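Can a robot arm do small chores yet, or is it still all demo videos?

Posted by tondard_mike, 30 October 2022

I help run a small packing shop and we have a bench where people sort odd-shaped parts into foam trays. Boring work, and it's murder on the wrists by the end of a shift. A sales rep left me a brochure in August and now my boss wants to know if we can put an arm on it. My wife wants to know if the same thing could put away the kids' toys, ha. I've read a lot of big claims and I don't know who to believe. Has anyone here tried one on real work? How close are they?

Arash Azimi

I did this kind of testing at Treloar for a while, so here's my take. Picking up one known part from a known spot – yes, machines have been good at that for ages. Putting it into a hole that fits it closely is where the trouble starts. The part shifts a hair in the grip, or it's leaning, and it lands on the rim and just sits there while the arm pushes.

We timed a tray job with 20 parts. A person new to the bench took 4 minutes. The arm took 7 and needed a nudge twice. My boss thought that was terrible and I thought it was great!

For your foam trays I'd ask the rep three things: what happens when a part is dropped, who resets it, and how long it takes to teach it a new tray. If he only talks about speed, keep your wallet shut. As for toys on a rug, with socks and dog hair in the mix... I wouldn't hold my breath.

If you want a feel for the problem, look at a kid's shape sorter. It's the same job as your bench, only brighter colors.

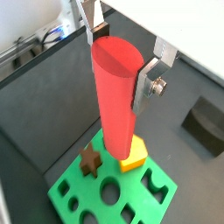
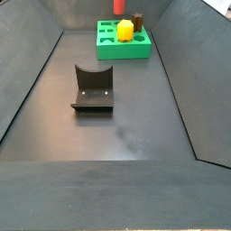
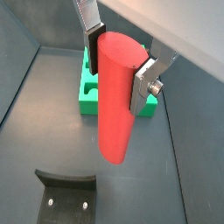
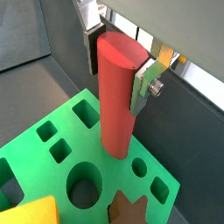 Red cylinder, green sorter, with the yellow piece and the brown star in the first two and the last.

baltstead_carol

Get a robot vacuum and call it a day. Mine does the kitchen fine except it eats the fringe on the mat.

stistton211

I half agree with Arash. We put an arm on a bench at our place and the arm was the easy part. What ate our time was the stuff around it – trays that weren't quite the same size from one batch to the next, a light that threw glare in the afternoon, parts showing up tangled together. Fix your trays first, even if you never buy the thing. Our people liked the new trays more than they liked the robot.

Also ask if you can send the rep a box of your own parts and watch it run on those. Ours said yes, but we had to pay shipping.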